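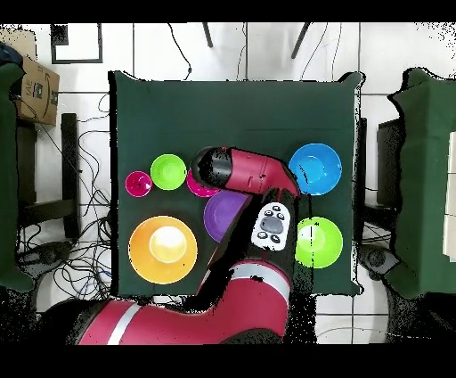
Tischdecke mit Briefecken nähen, so mache ich es

Geschrieben am 08.10.2018, abgelegt unter Nähen für die Wohnung

Tischdecken sind ja eigentlich das Anfängerprojekt schlechthin. Vier gerade Nähte, fertig. Dachte ich auch, und dann hatte ich meine erste Decke auf dem Tisch liegen und an jeder Ecke so einen dicken Knubbel, über den man mit der Hand ständig drübergestreichelt hat wie über einen Mückenstich. Seitdem nähe ich Briefecken, und weil mich nach dem letzten Beitrag so viele danach gefragt haben (41 Kommentare, ihr seid verrückt!), schreibe ich es jetzt mal ordentlich auf.

Vorweg: Ich bin keine Schneiderin. Es gibt bestimmt elegantere Methoden, aber meine Decken haben alle viele Wäschen überstanden und sehen an den Ecken immer noch aus wie am ersten Tag.

Was du brauchst

Stoff, dazu gleich mehr
Passendes Nähgarn
Bügeleisen und Bügelbrett
Maßband und ein langes Lineal
Schneiderkreide oder einen Trickmarker
Stecknadeln oder Klammern
Eine Schere, die wirklich scharf ist
Nähmaschine mit Geradstich

Beim Garn ein kleiner Tipp am Rande: Wenn du öfter Heimtextilien nähst, lohnt sich eine große Kone. Ich habe mir vor Ewigkeiten eine mit 3.000 Metern in Dunkelgrün gekauft und damals gedacht, die vererbe ich mal. Inzwischen sieht man den Boden. Wenn deine Maschine keinen Halter dafür hat, stell die Kone einfach in eine Tasse hinter die Maschine und führ den Faden von dort nach oben. Klappt bei meiner alten Drirent wunderbar, nur die Tasse sollte schwer sein, sonst tanzt sie über den Tisch.

Welcher Stoff?

Für den Esstisch nehme ich am liebsten feste Baumwolle oder Halbleinen. Leinen pur ist traumhaft schön, aber knittert eben, und man muss das mögen. Ich mag es im Sommer und fluche darüber an Weihnachten. Mischgewebe mit Polyester bügeln sich leicht, lassen sich dafür aber schlechter in scharfe Kanten legen, und genau die brauchen wir gleich. Also für die erste Decke bitte etwas, das sich unter dem Bügeleisen benimmt.

Meinen letzten Stoff hatte ich von Bermúdez, die führen Halbleinen in Überbreite. Das ist praktisch, weil du sonst bei breiten Tischen in der Mitte stückeln musst. Im Februar war ich außerdem auf dem Stoffmarkt in Wurnevbridge und bin mit einer Tasche voller Reste nach Hause gekommen, aus denen dann Servietten wurden. An Servietten kann man Briefecken übrigens super üben! Gleiche Technik, viel weniger Stoff, und wenn eine Ecke schief wird, wischt sich halt jemand den Mund damit ab.

Farbe ist Geschmackssache. Dunkle Decken verzeihen Rotwein, zeigen aber jeden Krümel und jedes Katzenhaar. Helle Decken machen es genau andersherum. Gemusterte sind die gemütlichsten, aber da musst du beim Zuschnitt aufpassen, dass Streifen oder Karos parallel zur Kante laufen, sonst guckst du dich jeden Tag beim Frühstück daran fest.

Vorwaschen. Ja, wirklich.

Ich weiß, es nervt. Man kommt mit dem neuen Stoff heim und will sofort loslegen. Aber Baumwolle und Leinen laufen ein, und eine Tischdecke landet garantiert öfter in der Waschmaschine als ein Sommerkleid. Wasch den Stoff so, wie du später die Decke waschen willst. Wenn du sie bei sechzig Grad wäschst, dann auch jetzt. Die Schnittkanten versäubere ich vorher schnell mit einem Zickzackstich, sonst zieht man ein Knäuel aus Fäden aus der Trommel, und davon hat man auch nichts.

Danach leicht feucht bügeln. Leinen gern noch ein bisschen feuchter.

Ausmessen und rechnen

Miss die Tischplatte in Länge und Breite. Dann überlegst du dir, wie weit die Decke an den Seiten herunterhängen soll. Für den Alltag mag ich wenig Überhang, gerade so, dass die Kante bedeckt ist und einem beim Hinsetzen nichts auf dem Schoß liegt. Für festlich darf es mehr sein. Häng zum Ausprobieren ein altes Bettlaken über den Tisch und setz dich mal hin, das sagt dir mehr als jede Tabelle.
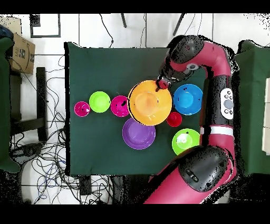

Zum Überhang kommt der Saum. Ich schlage zweimal 2 cm ein, das ergibt vier Zentimeter Zugabe pro Seite. Die Rechnung sieht dann so aus:

Länge der Tischplatte plus zweimal Überhang plus acht Zentimeter
Breite der Tischplatte plus zweimal Überhang plus acht Zentimeter

Das mit dem zweimal vergisst man gern. Mir ist das bei einer Decke für meine Tante passiert, die hing dann auf einer Seite schön herunter und auf der anderen fast gar nicht. Sie hat den Tisch an die Wand geschoben und gesagt, das sei so gewollt. Ich liebe sie.

Zuschneiden

Such dir einen großen freien Platz, bei mir ist das der Fußboden im Wohnzimmer. Leg den Stoff glatt hin und prüf zuerst, ob er überhaupt gerade ist. Bei Leinen und gröberer Baumwolle ziehe ich dafür einen einzelnen Querfaden heraus, dann entsteht eine feine Lücke im Gewebe, und genau an der entlang schneide ich. Dauert ein bisschen, ist aber hundertmal genauer als jedes Lineal. Bei eng gewebten Stoffen geht das schlecht, da zeichne ich mit Lineal und Kreide an und kontrolliere die Ecken mit einem großen Geodreieck (oder mit einem Blatt Papier, das hat auch rechte Winkel).

Die Webkante schneide ich immer ab. Die zieht sich beim Waschen gern anders zusammen als der Rest und dann wellt sich der Saum.

Miss am Schluss beide Diagonalen. Sind sie gleich lang, ist dein Rechteck wirklich ein Rechteck. Wenn nicht, lieber jetzt nachschneiden.

Den Saum vorbügeln

Jetzt kommt der Teil, der über schön oder nicht schön entscheidet, und er findet komplett am Bügelbrett statt. Leg den Stoff mit der linken Seite nach oben. Schlag eine Kante zwei Zentimeter um und bügle sie. Dann die nächste, bis du einmal rum bist. Danach schlägst du alle Kanten noch einmal um dieselbe Breite ein und bügelst wieder.

Ich benutze dafür einen Streifen aus dickem Karton, auf den ich eine Linie gezeichnet habe. Stoff über den Karton klappen, Kante an die Linie, drüberbügeln, weiterrutschen. Es gibt von Pindinus auch so ein Saumlineal aus Metall, das hitzefest ist. Habe ich auch, liegt aber meistens in der Schublade unter den Reißverschlüssen, und der Karton ist schneller zur Hand. Achtung, Metall wird unter dem Eisen richtig heiß!

Die Briefecken

Tief durchatmen, es ist leichter, als es sich liest. Mach es am besten beim Lesen mit einem Stück Papier nach.

Erstens: Klapp den zweiten Einschlag wieder auf. Der erste bleibt eingeklappt. Du siehst jetzt innen die Bügelfalten, die sich in der Ecke kreuzen.

Zweitens: Falte die Ecke diagonal, rechte Stoffseite auf rechte Stoffseite, sodass die beiden eingeklappten Kanten genau aufeinanderliegen. An der Spitze hast du dann ein kleines Dreieck, und der Kreuzungspunkt der Bügelfalten liegt direkt auf dem diagonalen Bruch.

Drittens: Miss von der Spitze aus entlang der aufeinanderliegenden Kanten vier Zentimeter ab und mach dort einen Punkt. Das ist immer das Doppelte der Einschlagbreite. Zeichne von diesem Punkt eine gerade Linie zum Kreuzungspunkt am Bruch. Wenn alles stimmt, trifft die Linie im rechten Winkel auf den diagonalen Bruch.

Viertens: Feststecken und auf der Linie nähen, Anfang und Ende gut verriegeln. Hier liegen mehrere Lagen übereinander, also langsam, notfalls die letzten Stiche mit dem Handrad.

Fünftens: Die Spitze bis auf einen halben Zentimeter abschneiden und am Bruch noch ein winziges bisschen schräg wegnehmen. Nicht in die Naht schneiden (ich spreche aus Erfahrung).

Sechstens: Nahtzugabe mit den Fingern auseinanderdrücken, Ecke wenden und mit einem Essstäbchen vorsichtig ausformen. Eine Stricknadel geht auch, aber die ist schneller durch den Stoff durch, als einem lieb ist.

Das machst du an allen vier Ecken. Die erste wird wahrscheinlich so lala, bei der dritten hast du es raus. Die schönste Ecke kommt bei mir dahin, wo die Gäste sitzen.

Saum nähen

Noch einmal alles bügeln, damit die Kanten sich an ihren Platz erinnern. Dann den Saum feststecken oder klammern und von der linken Seite knapp an der inneren Kante entlangnähen. Ich stelle den Stich etwas länger ein als normal, das sieht ruhiger aus. An den Ecken bleibst du mit der Nadel im Stoff stehen, hebst das Füßchen, drehst und nähst weiter.

Anfangen würde ich immer mitten auf einer langen Seite und nie in der Ecke. Dort fällt die Stelle, wo sich Anfang und Ende überlappen, kaum auf.

Wer mag, näht den Saum mit der Hand und unsichtbaren Stichen an. Habe ich genau einmal gemacht, für eine Leinendecke, und dabei eine komplette Krimistaffel geschaut. Wunderschön geworden. Mache ich vielleicht in zehn Jahren wieder.

Wenn etwas schiefgeht

Die Ecke steht spitz ab: Dann liegt die Naht meistens ein bisschen neben dem Kreuzungspunkt. Auftrennen, neu anzeichnen, wieder nähen. Solange die Spitze noch nicht abgeschnitten ist, kein Drama, deshalb wende ich die Ecke zur Probe einmal, bevor die Schere drankommt.

Der Saum wellt sich: Füßchendruck etwas verringern, falls deine Maschine das kann, und den Stoff beim Nähen nicht ziehen. Leichte Wellen gehen oft mit Dampf wieder weg.

Die Maschine mag die dicke Stelle nicht: Eine frische, etwas stärkere Nadel einsetzen. Und leg hinter das Füßchen ein gefaltetes Stück Stoff in derselben Höhe, dann steht es gerade und transportiert wieder.

Beim nächsten Mal zeige ich euch, wie ich aus den abgeschnittenen Streifen ein Schrägband mache. Und wenn ihr bis dahin Servietten genäht habt, schreibt mir unbedingt, welcher Stoff es geworden ist!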